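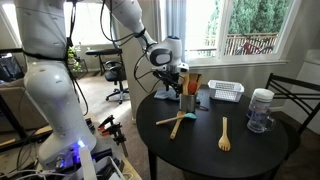 Mafalda Brandão wrote in after the May issue to say that we go too hard on these projects, and that a robot which learns to tidy wooden spoons has to start with somebody's spoons on somebody's table. Fair point, and she added that if we were going to grumble about data collection we might at least go and watch some. So we did.

Radevent Newsletter, 5/9/25

Spoons, forks and the long wait for general purpose

Vallumex is gathering examples for a set it calls Hunodura. The idea will be familiar to regular readers. A person guides the arm through a chore, the cameras and joints are recorded, and enough of these recordings go into a learning system that is then supposed to do the chore by itself. The chore on our visit was utensils: pick one up off the round black table, put it in the metal holder, carry on until the table is clear, then lay them out again for the next go.

The company's flyer says the set covers "everyday kitchens in all their variety". What we saw was one table by one window. There was a basket at the back, a jar and a mug off to the side, a cloth near the holder, and a few utensils that get moved into a new arrangement between recordings. That is a sort of variety, I suppose. My own kitchen drawer has a potato masher in it that jams the whole thing shut, and I would like to see the policy that has been trained for that.

The count stands at 395 recordings for this chore. I asked what share of them had a mistake in it and was told mistakes are "trimmed". I asked whether the trimmed ones are kept anywhere. They are not, at present. This bothers me more than anything else on the list. A system that has only been shown clean pickups has no reason to know what to do once a spoon rolls.

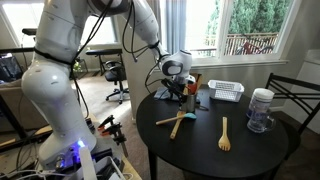
What the wrist sees

The part I found most persuasive, and I say this grudgingly, was the wrist camera. The view from across the room is fine for a person, but a lot of the action is hidden behind the arm. From down at the gripper you get the handle, the fingers and whatever is lying next to it, close enough to judge whether the grip is any good.

It also shows how fussy the job is. Two utensils lying across each other are a nuisance, as anyone who has dried dishes will know. Take the wrong one first and the other comes along for the ride or gets flicked across the table. The operators have a rule about which to take – whatever is on top – and they follow it most of the time.

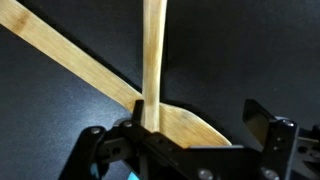 Most of the time is where I start to worry. There were 2 operators on shift and they did not work alike. One came straight down on the handle. The other liked to nudge first and grab second. Each way is sensible on its own, but the learner gets both mixed together with no note of who did what. Vallumex says the spread of styles is healthy. It may be. I would want a label on each recording all the same, and adding one would cost them next to nothing.

The light is another matter. A big window is lovely to work beside, and the glare on a dark tabletop changes through the day. Sessions are run when staff are free, so nearly everything so far has been recorded between 9 and noon. I asked about evenings. Evenings are "on the roadmap".

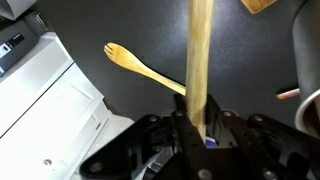 There is a test coming, and credit where it's due, they have agreed to run it at a second site, the Matos flat, on a table the system has never been trained on. It gets 3 tries at each layout and all of them will be counted, including the ugly ones. I have asked for the raw totals before anyone puts them in a chart, and for a look at the layouts as well, so we can tell whether crossed handles made it in or were quietly left off.

Mafalda thinks it will do better than I expect. She may be right, and I'll print the score either way. If you have collected this kind of data yourself, and especially if you kept your failed runs, write in and tell us what you did with them.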